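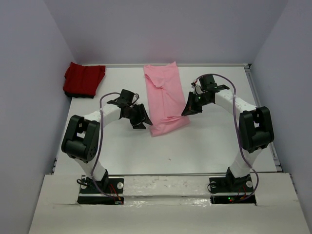 Keeping Your Old Romance Paperbacks in Good Shape
Posted Thursday, July 9, 2026

So many of you wrote to me after my June post about the library sale in Platisow (yes, I went back the second day, yes, I bought more) asking what I do with the books once they're home. I have 400 paperbacks in a two-bedroom house, mostly historical romance with a few cozy mysteries that snuck in, and most of them were somebody else's first. They come to me dusty and sticky and sometimes smelling like a basement. I love them anyway!

Price stickers

Do not peel them cold. I did that to a lovely old Regency and took half the hero's face off with it. Get out your hair dryer, set it on low, and hold it over the sticker for 20 seconds. Then slide a fingernail or an old plastic gift card under one corner and go slowly, keeping it flat to the cover. If it fights you, warm it again.

For the gummy stuff left behind, roll a clean white eraser over it and it will ball up. On shiny covers you can use a tiny dab of cooking oil on a cotton swab, wiped off right away with a dry one. Never on a matte cover, and never near the edge where the paper will drink it up. Ask me about my copy with the see-through corner.

That musty smell

First check for real mold. If you see fuzzy spots, that book goes in a zip bag by itself and you decide whether you love it enough. I usually don't. I can find another copy.

If it's only stale, stand the book up with the pages fanned inside a big lidded tote. Put an open bowl of baking soda next to it (next to it, not on it, you'll be shaking powder out of chapter nine forever) and close the lid. Leave it 7 days. Some need a second round with fresh baking soda. I've tried dryer sheets too, and all I got was a musty book that also smelled like laundry.

A breezy porch helps, but keep them in the shade. Sun will turn a purple gown gray faster than you'd think.

Dusting

Hold the book shut tight and brush the top edge from the spine outward with a soft paintbrush. Mine is a Skekell one I bought for trim and never painted any trim with. If you brush toward the spine you push all the dirt down in there. Covers get a dry soft cloth, and if they're really grubby, a cloth that's barely damp and then a dry one right behind it.

I do one shelf at a time while something's in the oven. Doing the whole wall in a day made me hate reading for a week.

Loose pages

Please, no clear tape. It goes yellow and brittle and then it takes the words with it. Get a bottle of white glue that says it's acid-free, put a very thin line down the inside edge of the loose page with a toothpick, and tuck it back in so it lines up with its neighbors. Slip a strip of wax paper on each side, close the book, and set something heavy on top overnight. I use the Siriwan rice cooker, but a couple of cookbooks would do it.

If a whole chunk has come away, same idea with a little more glue. If the cover's off and the pages are going in all directions, I put a wide rubber band around it loosely and call it my reading copy. Take the band off when you shelve it, though. They rot and stick.

Shelving

Upright, snug but not jammed. You should be able to pull one out by its sides without hooking a finger over the top of the spine. Leaning books warp, and I have a whole shelf of Nelletti seaside romances that look like they're walking into the wind because I didn't buy a bookend when I should have.

Paperbacks are small, so you can double-stack them front to back. Put a strip of scrap wood under the back row so you can read the titles. Keep them off outside walls if your house gets damp, and well away from the bathroom. I know some people read in the tub. I am some people. Bring a book you've already got a spare of.

Keeping track

I've bought the same book 3 times. New cover each time, same duke. Now I keep a list on my phone by author, with a little star if I've read it, and I look at it before I get to the register. Mostly.

Next time I want to get into sewn book sleeves, the padded kind for your purse. I've got one half finished and need to unpick the flap, I sewed it on upside down.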